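Canora Notes on General Relativity, 2nd edition: a review
January 23, 2022

I bought this workbook in December, on the promise that it would get a beginner from flat space to black holes in 28 short lessons.
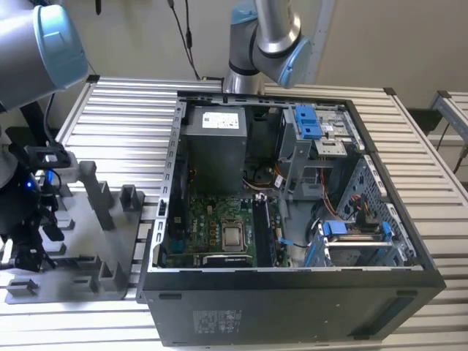 I doubt it. The first 19 lessons are slow but fair. Then tensors show up with almost no warning, and the worked problems skip the steps I most wanted to see. Answers are given for the odd numbers only. The index is thin, and "geodesic" isn't in it.

The chapter on orbits is good. I'd still borrow a copy before paying $30 for one.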